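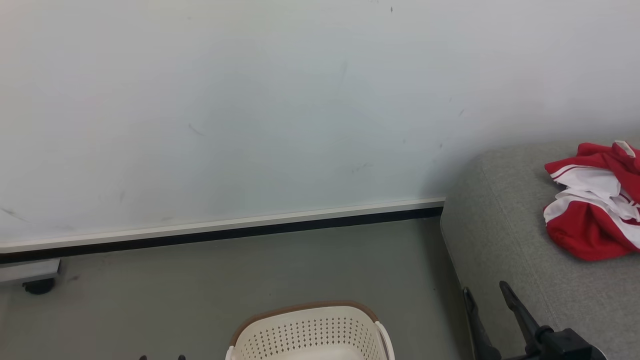
Home Room Checks Laundry Floors Printables Contact

Living Room Walk-Through: The Laundry Round Edition
4 min read

I love this checklist. It started life as a scribbled page for the shared apartments at Dastville, and it has grown into the thing I reach for every Thursday before the washing goes down. It covers the living room only, and it's for anyone picking up clothes and checking the room on the same trip. Mark each line OK, Fix or Ask, and write as much as you like in the comments. The comments are the best part!

Unit: 803
Room: living room, sofa side
Time: just after 9 a.m.

FLOOR

1. Walking path from the door to the sofa is clear. OK
Comment: Keep the basket out of this path while you work. Set it down close to the sofa and you save yourself a lot of steps.

2. No water, grit or loose socks underfoot. OK
Comment: Smooth gray floors like this one are a joy to sweep, but a sock on them slides like a skate. Pick up first, sweep second.

3. Rugs lie flat. Does not apply

WALL AND BASEBOARD

4. Wall is free of holes, cracks and bubbling paint. OK
Comment: Scuffs only, small gray ones, plus a short slanted one. Scuffs are not a Fix. Try a damp cloth and a drop of dish soap, and go gently on matte paint or you'll trade a gray mark for a shiny one (ask me how I know).

5. Baseboard is tight to the wall, with no gaps or lifted ends. OK
Comment: Run a finger along the top while you're down there. The light strip shows dust much sooner than the black one, so check both.

6. Anything on casters stands where it should and doesn't roll when nudged. Ask
Comment: I'd like to know if the low metal stand by the wall is meant to live there. If it is, great, but please write it on the room card so the next person doesn't move it.

SOFA

7. Seat and arms are clear of clothes, chargers and cups. Fix
Comment: Red and white sports top, or something like it, bunched up on the sofa. Into the basket it goes! Shake it out first and feel for pockets. Last February a pen went through the wash in the Skonitz building and we had blue towels for a month.

8. Upholstery has no tears, burns or damp patches. OK
Comment: Press woven fabric with the flat of your hand, especially along the front of the arm where people sit sideways.

9. Gaps beside the cushions checked for small items. OK
Comment: 62 cents. It went in the jar.

LAUNDRY BASKET

10. Rim is smooth all the way around, no splits in the plastic. OK

11. Handles are firm when lifted. OK
Comment: Test with a load in it. An empty basket will fool you every time.

12. Holes in the sides are free of lint. OK
Comment: An old toothbrush does this in two minutes flat and it is strangely satisfying.

13. Reds kept apart from whites. Ask
Comment: What do we do with a garment that's both? I wash mine cold, by itself, with one of the Cisusik color sheets. The Ardeleanu house rule is to put it with the darks. I'd really like to hear what other people do.

RESULT

One Fix, two Asks, everything else fine. Recheck item 7 after the basket has gone down, and leave the sheet on the hook by the door.

We use cookies to remember your checklist settings. Accept Manage choices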